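Home | Issues | About | Contact
Print this article | E-mail this article

4.2 Packing tasks and the packers' day

At Endby, hand-held grippers were brought into the packing study in May. Pacheco had argued that the people who know the work should be the ones to demonstrate it, and 10 packers were trained to do so. Small wrapped goods were handled one at a time, with an open carton on the table (Figure 4).

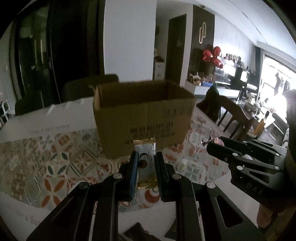 Figure 4. Snack bar held upright between the gripper's fingers at an open cardboard box.

Packers described the labour as slower than packing by hand and harder on the wrist. Several also valued being asked how a thing ought to be held — a question their supervisors had rarely put to them. Guerra reports a similar response at Lastenau, where demonstrators sought a say in how their recordings would be used.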